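Binton garrison "fully withdrawn" – does anyone here believe it?

Forum: World News > Conflict and Defence
Started March 24, 2023

saltmarsh_ed
The interior ministry says the last of the rebel column has left Binton and that government troops now hold the bridge, the radio mast and the grain depot. Same ministry that told us in July that Nuvstead was secure, and then lost it again six days later. I'd like to see one picture of a soldier standing on that bridge before I call it a recapture. So far we've got a statement and a flag on a roof that could be any roof.

quillfeather
Flag's on the post office. I lived two streets from it for years and I know that chimney. So they're in the town, or they were when it was taken.

saltmarsh_ed
"Or they were" is doing a lot of work there.

Tarn88
You're being sceptical for the sake of it. The Hartono relief people got lorries through on the southern road this morning. You don't send food lorries into a town that's being fought over.

northgate_lurker
Which southern road, though? There's the old one through the quarry and the new one that crosses the river. If they came by the quarry it tells you nothing at all about the bridge. Their notice only says "from the south".

Tarn88
Fair enough, I'd assumed the new one.

quillfeather
Must have been the quarry. The new road had a crater in it a fortnight ago and I've seen no mention of anyone filling it in.

bobbin_lace
The figure bothers me more than the road. The ministry says 200 fighters surrendered. The militia spokesman says 201. People on the other board are treating that as two sources agreeing. It looks to me like one source and somebody adding the commander on.

saltmarsh_ed
Exactly this. And where are they being held? Two hundred men need a building, guards, water. Last time it was the school at Parkum and there were pictures within a day.

grumbleweed
Back from a weekend of not reading any of this, which I recommend. Catching up now.
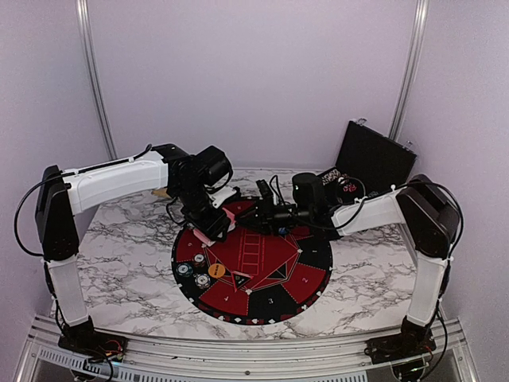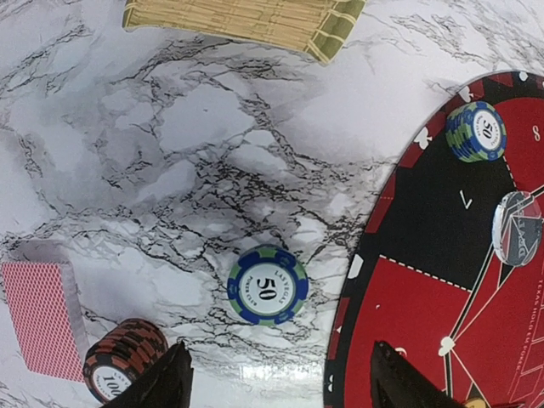 Cards and chips on the marble top in the second one, red and black mat in the first.

grumbleweed
Right, read it all. I'm with Ed on the bridge and with Tarn on the town. Both can be true. They hold the middle of Binton in daylight and I wouldn't bet on the rest.

Tarn88
That's more or less what I said.

saltmarsh_ed
It isn't what you said. You said it was over.

Tarn88
I said they wouldn't send lorries into a battle. I stand by that.

northgate_lurker
Relief convoys go in under local truces all the time. There was one at Nuvstead and the shelling started again that same evening.

bobbin_lace
Can we also talk about where the column went? "Withdrawn" to where? The hills behind Parkum are the only cover for miles, and if they've gone up there with their vehicles then nothing has been settled. They'll be mining the road by the end of the month.

quillfeather
My cousin's lot in Parkum say engines at night, heading west. Second-hand, so take it how you like.

saltmarsh_ed
West isn't the hills.

quillfeather
The track goes west first and then doubles back – look at a proper map. The one the papers are using leaves it off.

Tarn88
If that's right I'll take back half of what I wrote. The town's still theirs though.

saltmarsh_ed
Bridge. Picture. Then we'll talk.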